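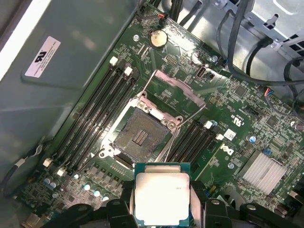
Figure 4. Wrist camera view at the pre-insertion pose: processor held face up below the open socket.

4.3 Recording processor insertion trials

This section describes how to record trials for the Jidari insertion study. The method compares two control policies on the same task: a vision-only policy and a policy that also uses wrist force readings. Read Section 4.2 (Board mounting) before you begin.

CAUTION: Contact pins in the socket bend easily. Do not touch the pin field with a tool, a glove, or the gripper fingers. Wear a grounded wrist strap during all steps.

Before the first trial

1. Secure the computer case to the bench plate. The case must not shift when pushed by hand.
2. Release the retention lever and raise the load plate fully. Confirm that the plate stays up without support.
3. Move loose cables away from the path of the arm. Cables that remain connected to the board may stay in place.
4. Start the Vider recorder and select the wrist camera stream. The whole socket must be visible in the preview.
5. Set the force limit to 50 newtons. The arm stops when this value is reached.

Running a trial

6. Place the processor in the gripper with the heat spreader facing up. Check that the chip is level between the fingers.
7. Send the arm to the pre-insertion pose and compare the preview with Figure 4.
8. Select the policy listed on the trial sheet, then press Record.
9. Keep both hands outside the marked area until the arm returns to its rest position.
10. Enter the result as Seated, Misaligned, or Stopped. Use Stopped for any trial ended by the force limit, even if the chip looks correctly placed.

Note: Glare on the heat spreader can hide its edges from the edge detector. If the Yimer tracker reports low confidence, dim the bench lamp and repeat step 7. Do not change the camera exposure within a session.

Note: Do not close the load plate between trials. Closing force is measured separately under Section 4.5.

Session size and data handling

A full session consists of 400 trials, divided equally between the 2 policies. Inspect the pin field with a magnifier after every 50 trials. If a pin is bent, end the session and tag the board for replacement. Trials recorded after the last clean inspection are kept in the archive but left out of the analysis.

Copy the session folder to the Everitz server before shutting down the arm. Questions about trial sheets should be sent to Mbali Pretorius. Damaged boards are to be reported to Rogelio Malabanan.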